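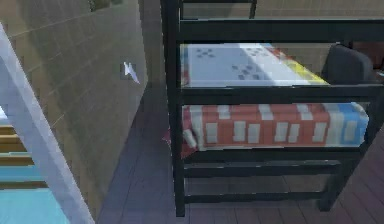 Shelf scene in the Grokus simulator, with two folded blankets on a black metal unit.

Grokus: frequently asked questions

Grokus is the perception and planning package we write and maintain at Drastgate. It takes in camera views, works out what is on the shelf, and plans an arm's way to it. These are the questions that reach our inbox most often, including a few that reach it in capitals.

What does Grokus run on?
Any reasonably recent Linux desktop with a proper graphics card. It will start on a laptop. It will also turn the laptop into a small heater, and the planner will take long enough that you may want a book.

Do I need a real robot?
No. Most users spend their first month entirely in simulation, where the breakages are free. The same planner runs in both places. Switching over is one line in the settings file, and we suggest reading that line twice before you save it.

Why is there so much bedding in the test scenes?
Boxes are easy. A box has corners and keeps them. A folded blanket has a top, some edges it is vague about, and a habit of hanging over the front of the shelf, as the red one does at the left post. If your software can only tidy boxes, you have written software for a very particular household.

My segmentation splits one blanket into two. Is that a bug?
It's a setting. The red blanket has a light blue section at its right end, and the white one has a yellow patch. With colour weighting at the default, the segmenter may decide each of these is a separate object and be quite pleased with itself. Lower colour_weight and raise depth_weight until the pieces join up. If they then join up with the shelf, you have gone too far.

The rail across the front keeps cutting objects in half. What now?
Turn on bridge_gaps. It lets the segmenter join regions on either side of a thin bar when the surface behind carries on at a similar depth. It was written for square-section rails and copes well with them. It does less well with wire baskets, and we would be grateful if you stopped sending us wire baskets.

What about things behind the shelf?
Grokus labels anything it can't place as "unknown, keep clear". The dark rounded thing at the upper right of the shelf scene gets this label. It could be a cushion or the back of a chair, and for planning purposes it makes no difference. The arm goes round it.

How many scenes come with the download?
There are 3,000 in the full pack and 40 in the starter pack. Get the starter pack first. The full one is large, and people who download it on hotel wifi write to us about it afterwards.

Can I add my own scenes?
Yes. Put your meshes in the scenes folder and run the import tool. Check your units. We once received a bookcase 900 metres tall from a user in Narkville, and the planner did its best for the whole night before running out of memory.

Why does the planner refuse to move at all?
Usually one of these:
The start pose is already touching something. Open the collision viewer and look for red.
The safety margin is wider than the gap between the rails. The planner is right and you are wrong.
The goal is inside the blanket. Soft things are treated as solid unless you set soft_contact, so a grasp point a little below the surface counts as a crash.

Does it simulate cloth properly?
Around half the time you won't need it to. The default treats folded fabric as one stiff lump, which is fast and good enough for finding it and reaching it. For pulling it off the shelf you want the Sasaki cloth module. It is slower, fussier about mesh quality, and now and then sends a blanket through the floor. We are working on the floor.

Which version should I use?
Version 3. Version 2 still gets fixes for crashes but nothing else, and its settings files won't load in the newer one without the converter.

How do I report a fault?
Attach the log, the settings file and the scene name. "It doesn't work" will be read with sympathy and put at the bottom of the pile. The inbox is looked at each morning before 10, UK time.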